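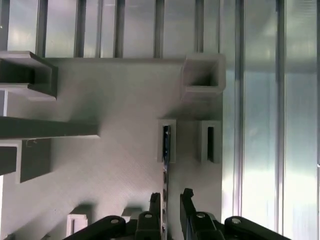
The Basano fixture kit is sold to labs and small shops that want to gather demonstrations for a learning system without spending the first month at a 3D modeling program. I have had one on a bench since May, and I went in doubtful. The pitch is that a good board gives you good data. My own view is that a good board gives you a tidy bench, and the data is as good or as bad as the person driving the arm. Still, the basic idea is sound. Every part has a parking spot, so each episode can start from a known place. A thin stick goes down through one narrow slot with a second slot free beside it, and the gripper can come up from below with a finger on either side. If you have ever tried to record the same pickup over and over from a bare tabletop, you will see the appeal.

What comes in the box: the gray board, a bag of screws, a card with a web address on it. The address leads to a sign-up form. After the form you get the drawings, which are decent, and a recording schedule, which I would throw out. It asks for 100 episodes per task from a single starting pose. We did that for the first two tasks and got a policy that was very good at that single starting pose. Move the board a finger's width and it went looking for the part where the part used to be. I don't call that learning.

Ruby-Lee Grimshaw, who runs our second arm, threw out the schedule before I did. She shifts the board every 16 episodes and keeps her fumbled grasps in the set, tagged, as long as she recovers from them. Her set was smaller than mine and her policy did better. You could say the board made that easy, since it moves in one piece. You could also say a baking sheet moves in one piece.

Now for the surface itself. The wrist camera sees matte gray fixtures on a matte gray panel, and everything throws a shadow. The long bar lays a wide one diagonally across the board. I worried the model would learn the shadows instead of the shapes, and I'm still not sure it didn't. Our results dropped when we dimmed the lights, which the Fudine people (they resell the kit) told me was "expected." I would have liked it printed on the card. A board in two shades would cost them nothing, and I've asked for one.

The other plate I tried is set up for computer parts, and it's the better of the two. It stands next to an open desktop chassis, with a long blue strip with little teeth along its lower part, and it gives you a job with a point to it: take a cable connector and get it to where a cable connector might really go. Small contacts, metal edges, glare off the ribs behind it. The data is uglier and I trust it more.
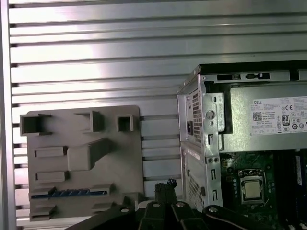
Does the kit save enough time to be worth buying if you already own a printer?
Only if you're starting from zero; anyone who can draw a socket and a slot will have a usable board in a weekend, fitted to their own parts.

A few smaller complaints. The Nastmont recording software bundled with it drops the episode note if you stop early, so Ruby-Lee's tags had to be typed in again more than once. The Sayegh mounts cost extra and should be included. Support took 7 days to answer a question about screw length, and the answer was a link to the drawings.

I'm keeping the computer plate. The first board is going on the shelf until the two-tone version shows up, if it does. Two and a half stars for the pair, with most of that going to the plate.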